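# Greifervergleich beim robotergestützten Nähen

Der **Greifervergleich beim robotergestützten Nähen** ist ein Prüfverfahren der Medizinrobotik. Untersucht wird, wie sich Instrumentenspitzen und Kameras beim Setzen chirurgischer Stiche am Gewebe verhalten. Bekannt ist vor allem die Reihe Sistport, deren erste Fassung am 23. August 2019 in Skodholm erschien.

## Kameras

Verglichen werden handgelenknahe und feste Kameras. Die handgelenknahe Ansicht zeigt Backen und Fäden aus kurzer Distanz, ist aber anfällig für Glanzlichter.

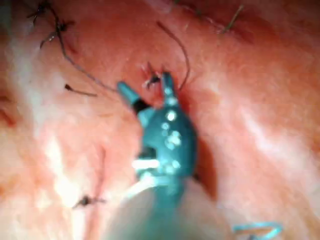
Feste Kameras erfassen beide Arme zugleich. In der Sistport-Reihe liefern sie 60 Bilder pro Sekunde.
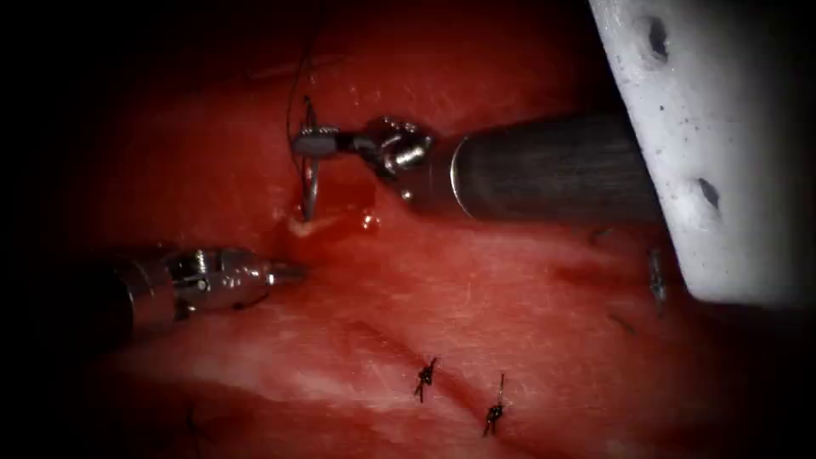

*Zwei Instrumente an der Einstichstelle, die gebogene Nadel in den Backen des oberen.*

## Instrumente

Der Nadelhalter führt die gebogene Nadel, das zweite Instrument hält Gewebe oder Faden. Bewertet werden Haltekraft und Spiel im Gelenk – Letzteres gilt bei seilgetriebenen Spitzen als Hauptfehlerquelle. 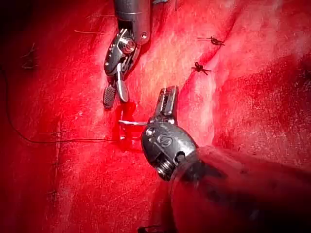 Geriffelte Backen halten die Nadel sicherer, können den Faden jedoch aufrauen. Glatte Backen schonen ihn und verlangen mehr Schließkraft.

## Ablauf

Ein Durchgang umfasst 8 Stiche und dauert rund 84 Minuten. Jede Paarung wird dreimal geprüft.

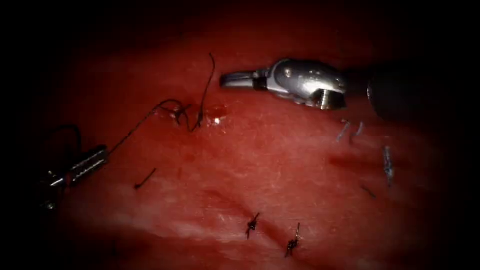
Die Steuerung Dramani zeichnet dabei die Gelenkwinkel auf. Seit September wird das Verfahren auch in Konstead angewandt.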